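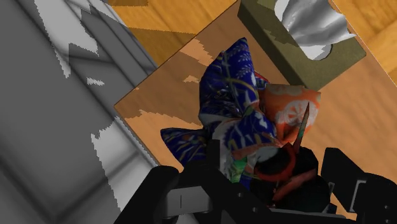 A cloth bundle in the simulated gripper, with the tissue box further back on the board.

The trouble with knots

When I first went up to see the Skjelbred group, on a February afternoon when it was getting dark by the time I had found the right door, I had it in my head that I would be watching robots. I had rather looked forward to it. What I watched, for the better part of three hours and with a good deal of tea, was a screen, and on the screen a pair of black fingers closing on a bundle of patterned cloth that has never existed anywhere.

"You get fond of it," said Hedvig Rustad, who leads the work. "The blue one especially. I would know that blue in my sleep."

The bundle is a wrapping cloth, or a good likeness of one, knotted up the way people in many parts of the world have carried their lunches and wrapped their presents for longer than anyone has kept records of it. The blue has thin golden lines running over it and little white sprigs, and beside it there is an orange stretch with round flowers. It is a cheerful thing to find in the middle of a research project, and it is also, from a robot's point of view, very nearly the worst thing you could ask it to pick up.

A mug is easy, or easy enough. It has a shape, and it keeps that shape while you reach for it. A machine that has worked out where the mug is can go on believing it all the way to the handle. Cloth makes no such promises. Push it and it moves somewhere else, and the corner you were aiming for may now be underneath. Tie it round something and you have a soft outside with a hard inside, and no telling from the folds which part will give and which part won't.

The method the group has been building is called Dreduven, after a farm where Rustad spent her summers as a girl (she says the name was free and she was tired of acronyms, and I can't blame her on either count). Most earlier approaches she had tried would look once, choose a place to grip, and then carry out the plan with great confidence. Dreduven makes a guess, begins to close its fingers, and then makes the guess again as the cloth comes in, and again, right through the grasp. Every new look changes the fingers' path a little. If the bundle begins to roll, the plan rolls with it.

I asked whether that wasn't simply what I do when I pick up a bag of shopping, and she was kind enough to say yes, it was exactly that, and that it had taken her group a long while to get a machine to do it badly.

It does it rather less badly now. The test set is made up of 428 bundles, all of them generated in a simulator called Triltmont, with different cloths, different knots and different things poking out of them. The older method, the one that looks once, lifted 294 of them and held on. Dreduven fails on only 30. Rustad gave me the second figure quietly and then spent 20 minutes on the failures, which I came to think was typical of her.

They are interesting, the failures. Long, thin things are a particular nuisance. In one of the views we looked at there is a pointed stick coming up out of the cloth between the fingers, an orange-brown thing with a sharp tip, and I would have thought that a stick was the one honest part of the whole bundle, something firm to steer by. The trouble is that the machine thinks so too. It sees a clear straight edge among all those folds and is inclined to trust it more than it should, and a stick that goes down into loose cloth can lean over the moment anything presses on its base. Of the bundles that still go wrong, a good share go wrong in that way, and the group is now teaching the method to be a little more suspicious of anything that looks tidy.

Then there is the matter of whether any of it is true outside the computer. The simulated room is plain enough, with its brown board and orange-yellow floor, and the light does odd things in places; there are ragged pale patches on the big grey shape to the left and on the board that no real lamp would make. Rustad used to have these cleaned up. She has stopped. In her view a method that is put off its stroke by a strange patch of light is going to be put off by somebody's kitchen window, and she would like to find that out early. The tissue box is there on the same principle - it has no part in the task at all, and a grasp that comes out differently when it is moved is a grasp she wants to hear about.

The cloth itself worries her more. Real cotton drags and catches on itself, and a real knot tightens when you lift by it, and Triltmont gets the first of these fairly well and the second only now and then. The next stage of the work, which goes by the name of Brokel, will put Dreduven on a real arm with real cloths, and she expects the results to drop. She wouldn't say by how much, though I asked twice.

Before I left she ran one more grasp for me, slowly, so that I could see the guesses change as the fingers came together. Then she pulled a cotton scarf off the back of her chair, knotted it round my notebook in about two seconds, talking about something else entirely, and handed it to me by the knot.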